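Solance releases version 2 of its two-arm planning software

Skosonthorpe, Saturday, July 11, 2020

Solance has released version 2 of Mistura, its planning and control package for pairs of robot arms sharing one work surface. The release replaces the planner used in the first version, adds a separate perception process and changes the format in which runs are recorded. It is available to existing licence holders from today. New licences will be issued once the installation guide has been revised.

The main change concerns how the two arms are planned. In the first version each arm had its own planner, and a supervisor held one arm back whenever the two paths came too close. The method was safe but slow, and on tasks where both arms had business in the middle of the table it could leave one of them waiting for most of the run. Version 2 plans both arms as a single system. A path is found for the pair, then split into two timed trajectories which are sent to the arm controllers together.

The development work was carried out on a bench with both arms fixed to one frame and a set of small sorting tasks. Rolls of tape, clips and mesh baskets were used throughout, as they are cheap to replace and awkward in different ways.

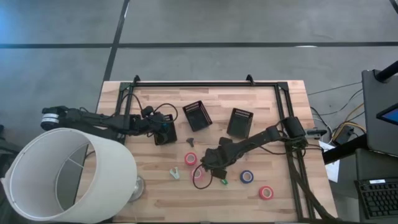 The joint planner works on a coarse grid first and refines only those parts of the path where the arms come near each other or near the table. Solance gives a median planning time of 122 milliseconds for a pick and place on its own bench, measured over the June test period. Plans that take longer than the limit set by the user are abandoned, and the arms hold position until a new request is made. The limit was fixed in the first version and can now be changed in the configuration file.

Low-level control is largely as before. The trajectory follower runs on the same computer as the planner but in its own process, so a planner crash does not stop the arms from finishing or braking a motion already under way. The velocity limits near the table surface have been moved out of the follower and into the planner. Users who had edited those limits by hand will need to copy their values across, and the old entries are ignored without a warning. Solance says a warning will be added in the first maintenance release.

Perception has been rewritten under the name Kariuki and can be run on its own. It takes colour images from one or more cameras and returns a list of objects, each with an outline, an estimated position and a confidence value. The estimate is refreshed 30 times a second on the recommended hardware. If the confidence for a target falls below the threshold while an arm is approaching, the approach is paused above the table and the object is looked for again. Previously the arm would carry on to the last known position and close the gripper there.

Small clips were the hardest class of object in testing. The position estimate was usually good enough, but the choice of where to place the fingers was not, and a clip gripped on a sloping face tends to turn or shoot out sideways. Kariuki now returns a short list of grip points for each object in place of a single one, and the planner picks the first that both arms can accept. Objects with a plain round outline, such as tape rolls, still use the older single-point method.

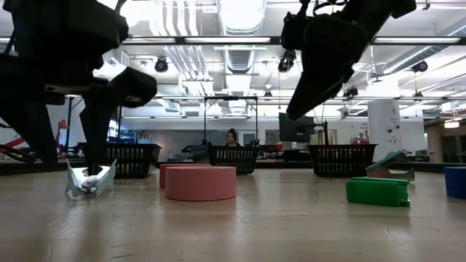
Baskets and other containers are handled separately. They are treated as obstacles when an arm is passing and as targets when it is carrying something, and the switch between the two is made at the moment a grip is confirmed. In the first version the switch was made when the grip was commanded, which led to occasional plans that passed through a basket wall after a missed pick - a fault reported by several users.

The run recorder now stores joint positions, planner requests, object lists and images against one clock. Earlier recordings kept images in a separate file with their own time stamps, and lining the two up was left to the user. A conversion tool is included. It handles all recordings made with the first version except those where the camera was restarted during the run, which have to be split by hand before conversion.

A replay tool is also supplied. It steps through a recording and runs the new planner on each stored request, then shows where the result differs from what was sent to the arms at the time. Solance used the tool on its own archive before release and found that most of the differences were in the order of moves. The replay tool does not need the arms to be connected and will run on an ordinary desktop computer.

There are some known limits. The joint planner supports two arms only, and both must be described in the same coordinate frame. Cables are not modelled, so clearance for them has to be allowed for in the link dimensions. Transparent objects are not reliably detected. Calibration between the cameras and the arms must be repeated after the upgrade, as the stored files from the first version use a different axis order.

The first version will receive fixes for a further 60 days, after which support will end. Configuration files, release notes and the conversion tool can be downloaded from the customer area of the Solance website. Questions about licences should be sent to the Skosonthorpe office.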